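Section 9. Cleaning and Re-Oiling a Wooden Tabletop

Last updated: July
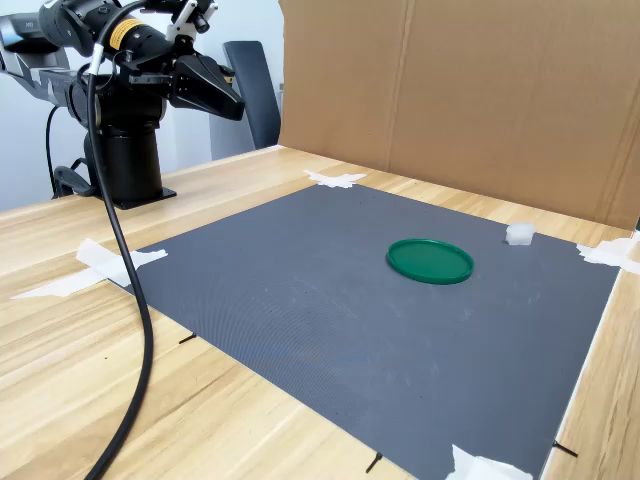 How often does an oiled top need a fresh coat?

Once a year is enough for most tables used every day. A desk can go longer. Let the water test in 9.2 decide, and ignore the calendar if the test says the finish is still good.

This section applies to Dremham solid wood tops supplied with the Lemia oil finish. Tops supplied with the Correa lacquer finish are covered in Section 8 and must not be oiled. The finish is named on the paper label under the top, near the short edge. If the label is missing, contact the service desk with your order number before you open the oil.

9.1 Everyday cleaning

Wipe the surface with a soft cloth wrung out in warm water and a little dish soap. Wipe again with clean water, then dry with a second cloth, going with the grain. Lift crumbs and grit off before wiping.

Do not use:
- scouring powder or the green side of a sponge
- bleach, ammonia or glass cleaner
- furniture polish containing silicone
- a steam cleaner

Note: Silicone polish leaves a film that stops oil from soaking in. If it has been used on the top, the whole surface must be sanded before re-oiling.

9.2 Water test

Put a few drops of water on the part of the top that gets the most use. Wait a few minutes. If the water stays in beads and wipes off without a mark, the finish is sound. If it spreads flat or leaves a dark patch, the top is ready for oil. Let the test area dry overnight before you go on.

9.3 What you need

- Lemia table oil, 235 ml can
- Ovidura abrasive pad, fine, or fine sandpaper and a sanding block
- lint-free cotton cloths
- nitrile gloves
- a vacuum cleaner with a soft brush
- a metal container with a tight lid, filled with water, for used cloths

One can is enough for both sides of the largest dining top, with some left for touch-ups. Close the can firmly and it will keep until the next treatment. A skin on the surface of old oil can be lifted off and thrown away, but if the oil underneath has turned thick or stringy, discard it.

9.4 Preparing the top

1. Clear the table and move it away from direct sun and heating vents. The room should be at 66 °F or warmer.
2. Clean the surface as described in 9.1 and leave it to dry fully.
3. Rub the whole surface lightly with the abrasive pad, always with the grain. Use even pressure and do not stop in one place.
4. Go over any rings or dull patches again, feathering outward into the surrounding wood.
5. Ease the edges by hand. Two or three light strokes are plenty, and corners need even less.
6. Vacuum off the dust and wipe with a barely damp cloth. Wait until the wood looks dry and even in color.

Caution: Do not use a belt sander. An orbital sander may be used with a fine disc, but keep it flat and moving.

Wear a dust mask during steps 3 to 5. People with asthma or a wood dust allergy should have someone else do the sanding.

9.5 Applying the oil

1. Open a window. Put on gloves and stir the can well. Do not shake it.
2. Fold a cloth into a pad and pour a small amount of oil onto it.
3. Work the oil into the wood in small circles, one section at a time, then draw the pad along the grain from end to end.
4. Oil the edges and the end grain. End grain drinks more, so go back to it before you wipe off.
5. Leave the oil for ten minutes. Add a little wherever the surface has gone dull.
6. Wipe off all the oil that has not soaked in, using a clean dry cloth. Change cloths when one stops picking up oil.
7. Look across the top toward a lamp or window. Wet, shiny streaks are leftover oil. Buff them out now, as they turn sticky once they start to cure.
8. Let the top dry for roughly nine hours, or overnight.
9. Repeat steps 2 to 7 if the wood still looks thirsty. Use about half as much oil the second time.

WARNING: FIRE RISK. Cloths soaked in oil can heat up and catch fire on their own, even hours later. Put used cloths straight into the container of water and close the lid. Never leave them in a heap or in a trash can. Follow local rules for disposal.

9.6 Curing

Light use is fine the next day. Keep water, hot dishes and tablecloths off the top for a full week. Do not set lamps, planters or anything with rubber feet on it during that time. The smell fades as the oil cures, and an open window helps.

If you oil on a Friday evening, the table can be used with care from Saturday evening.

9.7 Common problems

Sticky surface: too much oil was left on. Rub with a cloth dampened with fresh oil, wait a minute, and buff dry. If it is still sticky after two days, go over it with the abrasive pad and start again from 9.5.

Rough feel after drying: the grain has lifted. Rub lightly with the pad, dust off, and apply a thin coat.

Black marks: these come from iron and water, often from a wet can or pan. Sanding removes shallow marks. For deep ones, ask the service desk before using a wood bleach.

Patchy color: common on tops that have stood partly in the sun. It evens out over several months if the covered part is left open to the light.

For help with a finish problem, write to the service desk and ask for Domnica Moldovan (oiled tops) or Ward Van Leeuwen (lacquered tops). Include your order number and the product name from the label.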